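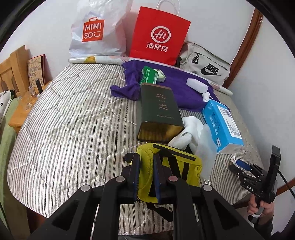

Home | Forums | Small Rooms | Storage | Log in

Bags and tins on the bed, how do you sort them?

Posted by Uchenna Shehu, Friday
3 min read

uchenna_s
Good evening to all. I moved to Seltilbridge in September and my room has one bed, one shelf and no closet. When I want to tidy, I must put everything on the bed first, so I can't sleep until I finish. Last night I had there the tall green tin, tissues, a towel, the yellow mesh, a paper tube with citrus fruit on it, and shopping bags standing by the wall. The bags are my real problem. I keep every good bag. How do you decide which ones to throw away?

nektarios_g
Keep one and recycle the others. I had 139 bags when I left my last apartment. I counted them because my sister did not believe me. I used maybe two in a year.

yetunde.t
I don't agree with Nektarios. A strong paper bag with a twisted handle, like your red Haidilao one, is as good as a box. I fold down the top edge two times and it stands on the shelf with socks inside. Mine are already 20 months old and only one has torn.

nektarios_g
Socks in a restaurant bag, okay. But then you have a shelf full of advertising.

yetunde.t
It is my shelf :)

radomir_m
For the tin: do not give it away. A tin with a good lid is best for tea, or for cables if it smells of nothing. Wash it, dry it one full day with the lid off. I made the mistake to close mine too early and it had rust at the bottom.

uchenna_s
Thank you Radomír. I wanted to put pens in it, but it is too tall and the short ones disappear.

radomir_m
Put a folded cloth at the bottom. Then they come up.

una_od
May I ask about the yellow mesh? If it is a bag, I would hang it behind the door for laundry. Also I would not start with the bags at all. Set a timer for 30 minutes, do the small things first (tissues, little boxes), and put the towel away before you begin. Small things get lost in the folds of a towel. I lost an earring like this for a whole winter.

nektarios_g
Small things first is the slow way. Big things first, then you see the bed again and you have courage.

una_od
We can be both right. It depends on how tired you are.

uchenna_s
I will try big things first tonight and write how it went. The Nike bag stays, I'm sorry Nektarios. The MINISO one I can maybe use for the trash.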